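How to Wash, Shape and Store a Knit Beanie

Hafiz Yusof
Updated 2023-12-25

This procedure covers a plain knit cap in wool, acrylic or a blend of the two. It does not cover caps with a fleece lining sewn in all the way around, caps with a stiff brim, or anything labeled dry clean only. Total hands-on time is short. Drying is the long part and depends on the room.

What you need

A basin or clean sink
Wool wash or a mild liquid detergent
Two bath towels, one of them dark if the cap is dark
A flat white board, larger than the cap on every side
A soft tape measure
Rustproof pins (optional)
A fabric comb or pill shaver

Foam board works well. It is light enough to move with the cap on it, and pins go in without a hammer. A white surface shows lint, loose fibers and any dye that comes out of a black or navy yarn. Old marks and scuffs on the board do no harm, but wipe off anything that could transfer. If the board is bare paper on one side, cover it with plastic wrap before putting damp knitwear on it.

Step 1. Inspect and measure

Set the cap on the board before it goes near water. Turn it slowly and look for pulled loops, thin spots at the fold of the cuff, and loose ends at the crown. The crown is where most hand-knit and many machine-knit caps are gathered closed, so the fabric is thickest there and a small point or nub is common. Leave it alone. Do not snip it. A cut through the gathering thread can open the whole top. 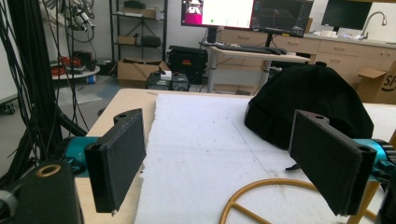 Figure 1. Black knit beanie resting on the white board, nub at the crown.

Folds like the ones in Figure 1 are normal for a cap that has been set down without being smoothed. They say nothing about fit. To measure, lay the cap flat, square up the bottom edge, and run the tape from one side to the other without stretching. Double that number and write it down. The cap I use for reference measures 52 cm at the edge, relaxed. Also note the height from edge to crown with the cuff in the position you wear it.

Check the inside seam if there is one. A seam that has started to separate should be closed with a few stitches now. Washing makes the gap longer.

Step 2. Remove lint and pills

Black knits show everything. Go over the outside with a fabric comb, working in one direction from the edge to the crown. Keep the cap supported from inside with your free hand, fingers flat. If you use a powered shaver, stay off the crown gathers and off the seam. Shake the cap out away from the board, then wipe the board.

Step 3. Wash

Turn the cap inside out. Fill the basin with cool water, add the detergent in the amount given on the bottle, and stir until it disappears. Push the cap under and press it gently several times. Do not rub or twist. Soak for 10 minutes.

Drain the basin with the cap held to one side, then rinse with water of the same temperature. A change from cool to hot or the reverse can felt wool. Repeat until the rinse water has no suds. Some gray color in the water from a dark cap is excess dye and usually clears by the second rinse. If it keeps coming, wash this cap alone from now on.

Machine washing is acceptable for acrylic only. Use a mesh bag, the delicate cycle, and a spin no faster than 600 rpm. My sister-in-law's machine will not go below 800 on any cycle, and for hers I would do it by hand.

Step 4. Press out the water

Lift the cap with both hands underneath. A wet knit is heavy and will stretch if picked up by the crown. Lay it on the first towel, roll the towel up, and lean on the roll. Unroll, move to the second towel, and repeat. The cap should be damp with no drips before it goes on the board.

Step 5. Shape on the board

Turn the cap right side out. Place it well inside the board so that no part of the cuff hangs over. Then:

Pat the bottom edge into a straight line.
Pull the sides out or push them in until the width matches half of the number from Step 1.
Line up the ribs so they run straight to the crown.
Smooth the folds outward with the flat of the hand.

Pins are needed only if the edge curls. Put them straight down through the cuff and never through a single loop. Measure again. Correct anything that is off by more than 2 cm – smaller differences disappear when the cap is worn.

A cap can also be dried in the round, over a bowl or a balloon. The result is a better dome, but the edge is harder to control. Sugeng Nasution, who taught me the flat method, uses the bowl for slouchy caps and the board for everything with a cuff. I have found no reason to disagree.

Step 6. Dry

Leave the board level, out of direct sun and away from heaters. Turn the cap over once the top side feels dry to the touch, and replace the pins if you used them. In July with a window open, mine dries overnight. In winter allow a second day. The cuff dries last, so unfold it and press a finger into the crease before you decide it is finished.
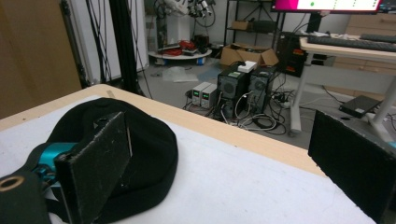
Figure 2. Soft black fabric on the left part of the white surface, rounded and slightly crumpled.

Knitwear that is left in a rounded heap holds creases longer than knitwear laid out flat. If a dry cap still has creases, hold a steam iron above it without touching, give it one short burst, and smooth by hand. Skip the steam on acrylic. It goes limp and does not recover.

Step 7. Store

Fold the cap once, side to side, with the cuff down. Do not tuck the crown into the cuff for long storage – it stretches the ribbing. Stack no more than a few caps together and put the heaviest at the bottom. For wool, use a closed bag or box and make sure the cap is clean when it goes in. Moths prefer knitwear that has been worn.

Problems

Edge is wavy after drying: the cuff was stretched while wet. Dampen the cuff only, push it together on the board, and pin.

Cap is too small: dampen again and widen a little at a time. Felted wool will not come back to size.

White lint on a black cap: the towel is the usual source. Use the dark one.

Board has bowed: put it under something flat and heavy, damp side up, and let it dry before the next use.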